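Deepika Kaimal wrote:
> Does the Thursday sleep group at Carkutdale still take people without a
> referral? The Stoseo page says one thing and the leaflet another.

Deepika,

No referral needed. The leaflet dates from 2017 and should be thrown out. New members fill in the two-page intake form and the anxiety questionnaire before the first session. The group is capped at 50 for the year.

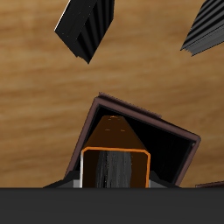

On the relaxation handout: the revised text is with Prorna for printing, 1000 copies. Exercise 2 asks people to rest their eyes on something plain while they slow their breathing. Wood grain works well – soft bands running left to right, light and dark by turns, no seams to catch the attention. Please send wording changes to me and not to the list.

Bořivoj Beneš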